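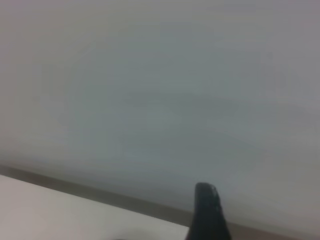
Plain pale gray, with the darker strip running along the bottom of it.

Stadeso Work Table, White Top with Wood Edge
Item 3029
$118, pickup or local delivery from the Parnanville shop

I've been selling the Stadeso for a few years now and I still have one in my own back room, so this page is going to run longer than the ones for the shelves and stools. People call me about this table more than anything else I carry, and most of the calls are the same handful of questions. I'll try to get them all in.

It's a plain white table with a matte top and a brown wood edge. I use mine for wrapping, sorting mail, cutting fabric, gluing things that should have been thrown away, and on Saturday it usually turns into a place to fold towels. It's a table! You'll find your own uses for it.

The top

The white is soft and on the flat side, without the glare you get off a shiny top when you have a lamp right over it. I had a glossy table before this one and I spent every evening tilting my head to see past the lamp. The Stadeso is much easier on the eyes, and small stuff shows up well on it. Pins, screws, beads, the back of an earring – you can find them.

The flip side is that white shows marks. I'm telling you now so you don't call me in a week. If you work on it, you're going to see a smudge here and there, and the odd dark speck of who knows what. Most of it comes off with a damp cloth and a drop of dish soap. Pencil takes a bit more rubbing. Permanent marker is a sad story, and I'd put down paper first if you have kids or if you're like me.

I don't use scrub pads on it, and I'd ask you not to either. They take the matte look off in patches and you'll see those patches every time the sun comes in low.

For hot things, use a trivet. I wouldn't set an iron on it, even for a second. I get asked about hot glue guns a lot, so: use the stand, and put a scrap of cardboard under the nozzle.

The wood edge

I like this part best. The edge strip is a warm brown, somewhere between tan and chestnut depending on where the light falls, and it keeps the whole thing from looking like office furniture. It also gives your hands something nicer to grab when you scoot the table over.

The trim goes on in lengths, so there are joints, and where two pieces come together you'll see a dark line. I get an email about this every couple of months from someone who thinks they received a cracked one. It's a seam. Run your thumbnail over it, and if it feels level, it's fine. If one side sits higher than the other and catches on a sleeve, send me a picture and I'll sort it out.

The edge wears faster than the top does, mostly at the spot where you lean. Mine has gotten a little tired-looking on the side where I sit and I've decided I like it. If you don't, a small amount of furniture wax on a soft rag, once in February and again when you think of it, will do a lot. Keep the wax on the wood, please. On the white it leaves a greasy shadow that takes forever to get off.

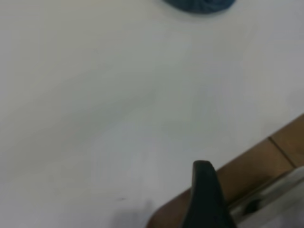
White top and brown wood edge, with the seam showing in the trim.

Size and weight

The standard Stadeso is 600 mm deep. (The maker works in metric and I gave up converting, because every time I rounded it somebody's alcove turned out to be a hair too small.) Get a tape measure with both scales on it and use the metric side. Measure at the floor and then again at table height, since plenty of walls around here lean.

Depth is what people get wrong. A 600 table sounds skinny on paper and feels roomy when you sit at it, as long as you don't park a big monitor in the middle. Fabric cutters tend to want more, and for them I suggest two tables pushed back to back. I did that for a quilting weekend and it worked very well, though you do get a line down the center where the wood edges meet.

It has 4 legs and they bolt on from underneath. One person can put it together. Two people can carry it up a flight of stairs without an argument, or with a short one.

Pushing it up against a wall

I sell a lot of these to go flat against a wall, and it's how mine lives. A few things I've picked up from doing it both the good way and the bad way:

Check your baseboard. If it sticks out, the legs will hit it before the top reaches the wall and you'll have a gap at the back that eats pencils. You can leave the gap, or fill it with a strip of wood or foam. I filled mine.

Pale walls look good with it. White, gray, cream, that whole family. My room is bright in the corners and a bit murky in the middle, and the white top throws some light back up, so I've never bothered with a second lamp. Against a dark wall the top can look stark, and I'd bring in something with color so it doesn't feel like a lab. Anything soft and blue-green goes nicely with that brown edge, by the way. I keep meaning to sew a mat in that color.

Leave a finger's width on each side if it's going into a nook. You'll want to get it out again one day to find what fell behind.

Putting it together

Lay the top face down on a blanket. Please use a blanket, or a thick towel, or the rug if it's clean. Most of the scuffs I hear about happened during assembly on a bare floor.

Start every bolt by hand before you tighten any of them. Then go around once, snug but not hard. Flip the table over with a helper, press down in the middle, and do the final tightening with it standing on its feet. If it rocks, loosen one leg, let it settle, and tighten again. If it still rocks, it may be your floor, so move the table over a foot and see whether the wobble comes along.

Check the bolts again after a month. I wrote this on the instruction sheet in big letters and I know from the phone calls that it gets skipped.

The Pap, if the Stadeso is too big

Pap is the little brother, with the same white top and the same brown edge on a smaller table. I think of it as a side table for a sewing machine or a printer. It's fine for one person doing one thing. If you tend to spread out, get the Stadeso and clear some space for it. More people have traded up from the Pap than down to it, and I charge a small fee to swap them, mostly to cover my gas.

The two are the same height, so they line up if you put them side by side. I've got a customer setup in the showroom with one of each in an L and it's a pretty comfortable corner to work in.

Delivery and pickup

Pickup from Parnanville is free and I'll help you load. The box fits in most hatchbacks with the back seats down, but slide the front passenger seat forward before you come in, it saves us both standing in the parking lot moving things around.

I deliver to Rellstead twice a month and to anyone along the road there. For other places, ask me. I don't ship these by regular carrier anymore. The corners got crushed too often, and the wood edge is the first thing to go when a box lands badly.

Returns

You have a month. It needs to be clean and have all its hardware, and I'd like it back in the box if you still have the box. If you've already put it together, take the legs off before you bring it in. A few light smudges won't bother me since I can wipe those off myself. Burns, cuts and paint are yours to keep.

Questions I get

Can I cut on it? With a mat, yes. With a bare knife, no.

Can I sit on it? I have. I wouldn't recommend it and I wouldn't do it on the edge.

Does it come in another color? White top and brown edge is all I carry. There was talk of an all-wood one, and I'll put it on this page if I ever see it in person.

Can I clamp things to it? Yes, with a scrap of wood or a folded cloth between the clamp and the edge. Go easy near the seams in the trim.

Can I put it outside? Please don't. A covered porch for an afternoon is okay, but bring it in at night.

Is the edge replaceable? I can get the trim strips in, and they take a couple of weeks. Measure the side you need and tell me which corner is damaged. Fitting them is an hour's job if you're patient with glue.

In stock now. There's one open-box Stadeso at the shop too, with a small nick in the wood on the back edge, and I'll take something off the price if you come and pick it up yourself.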